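Projects > Lenton kitchen cell > Progress reports

Home | About | Projects | Reports | Contact

Print this page | E-mail this page

Lenton kitchen cell: progress report to Dimura

May 10, 2022

This report covers the work paid for under the second part of the grant. The cell is the single arm at the Lenton kitchen bench, with its gripper and wrist camera. Most of the period went on upkeep and on setting the gripper up again after the old finger pads wore smooth. No new tasks were added.

The pads were changed for the ribbed type supplied by Favetach. The first pair went on slightly out of square and had to be taken off again. We now check the fit with a gauge before tightening the screws, and the step has been added to the service sheet.
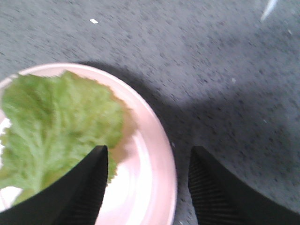
Closing force was the next job. The old setting had been chosen for rigid tableware and was too high for food. It has been brought down in small steps, using soft items such as a lettuce leaf on a pink plate, with the ribbed inner faces of the fingers doing more of the work than pressure. The controller now holds two settings, one for food and one for tableware, and the operator picks between them at the start of a run.

We logged 529 closing cycles on the new pads and changed them at 800 on the old ones, so there is no wear figure to compare yet. The pads will stay on until they reach the same number.

The position of the arm relative to the counter was also measured again. It had drifted by 7 mm at the far end of its reach - enough to spoil a grasp on anything thin. The base bolts were re-torqued and the camera calibration repeated.

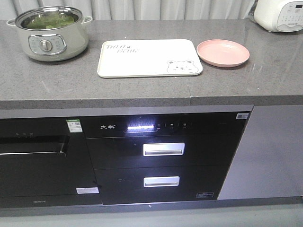
The drift check is now done at the start of each week and takes 13 minutes. If it shows movement the bolts are looked at before anything is changed in software. Cable ties on the wrist were replaced at the same time, as two had gone brittle.

Thin edges remain the weak point. The fingers can close squarely and still hold too little of the item, so approach height is being set separately for each piece of tableware.

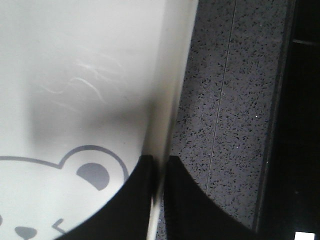 Guérin, commenting on the draft, asked that the approach heights be kept in the service sheet as well as in the controller, so that they are not lost if the controller is swapped. We agree and will do this before July.

Spending is within budget. One spare set of pads is on order - delivery has not been confirmed.

Filed under: Robotics, Maintenance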